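Nov 17, 2021

# Histwood sorts out its battery drawers

Anyone who has lived in Histwood for a while will know the kitchen drawer problem, the one with the takeaway menus, the odd key and a rolling crowd of batteries that might be fresh and might be years past it. Annag Forsyth had one of those drawers herself, and in October she asked her neighbours on Forsberg Road whether they would like to clear theirs out together and have everything sorted in one go.

They said yes, and rather more warmly than she was expecting! By the end of the collection 20 households had brought something along, in jam jars, sandwich bags and one very nice old biscuit tin, and the final tally came to 176 batteries.

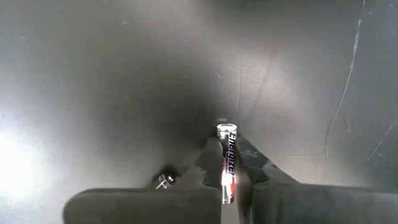 Most of what came in was the ordinary AA sort, out of remote controls, bicycle lights and children's toys, with a few of the little button ones that fall out of kitchen scales and are so easily lost down the back of things. Of the whole lot, 152 were spent and have gone off for recycling, and the rest still had enough life in them to go back to their owners, who were delighted (one family had been buying new ones for a clock since the spring).

Hanna Duda, who lives at the Sukholm end of the road, helped with the sorting and has been urging people to keep two tubs at home, one for good batteries and one for flat ones, in colours you couldn't muddle even on a dark morning before school. 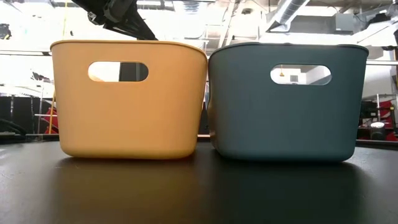
"It doesn't matter in the least what sort of tub you use," she told us. "I had everything in one big bowl for years and I was forever testing the same eight batteries in the same torch."

She also asks that people put a bit of sticky tape over the ends of the flat ones before they bring them - any household tape will do - and that leaking ones come in a separate bag.

There will be another collection in the new year, and Annag would be glad to hear from the streets on the other side of the green. Notes can be left for her at the Kita café, by the till.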